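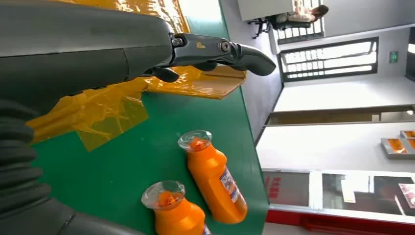
Ticket 238 was opened by Ghizlane Gaber of the Urnitgate packing room on 21 June 2019. The subject line reads "Amber film will not stay flat on the work tables." The request concerns the translucent protective film supplied by Plestar for use on the green tabletops. As fitted at present, one sheet is taped down over part of the surface with its edges lifting slightly and creases across it, and a second glossy sheet lies along the top edge of the table. The two orange bottles are on their sides on the green surface, and the end of a flat piece of cardboard is partly under the film.

Filed under: Facilities Requests / Work Surfaces / Closed

Reported problem
The requester states that labeled bottles catch on the raised edges when they are moved across the table. Labels have been scuffed, and in two cases a corner of the label was torn. The tape has been replaced several times since March without lasting improvement.

First response, Anas Abdel Hamid, Umau Facilities Desk
Please confirm the following before a visit is arranged: the type of tape in use, the product used to clean the tabletop, and whether the film was cut from a roll or delivered as flat sheets.

Reply from requester
General purpose packing tape. The tabletop is wiped with the standard spray cleaner at the end of each shift. The film is cut from the 50-foot roll kept in the supply cabinet.

Action 1
The requester was asked to wash one table with warm water and dish soap, rinse it, and let it dry fully before taping. Result: the tape held better for one shift, then came loose at the corners. The creases did not change.

Action 2
A fresh length of film was cut and left under flat boards overnight at a room temperature of 68 degrees. Result: most of the curl was gone by morning. Old creases in a sheet treated the same way remained visible, and that sheet was discarded.

Action 3
The new sheet was taped along all four sides with double-sided tape from Erraji, placed under the film. Result: no lifting reported after five working days. Bottles pass over the edge without catching.

Finding
Two causes were identified. Cleaner residue prevented the tape from holding, and film taken directly from the roll was fitted before it had flattened. The cardboard was not considered a factor, but it should be kept clear of the film when a new sheet is fitted.

Instructions to the packing room
Flatten new film overnight before use. Rinse the tabletop with plain water after the spray cleaner. Do not tape over an existing crease; replace the sheet. Scuffed labels are to be reported to the shift lead and not covered with tape.

Outstanding
The remaining tables are to be refitted by the packing room as time allows. The Facilities Desk will supply the double-sided tape on request. Any further lifting should be reported under the same ticket number, which can be reopened by either party.

Status: Closed, with the agreement of the requester.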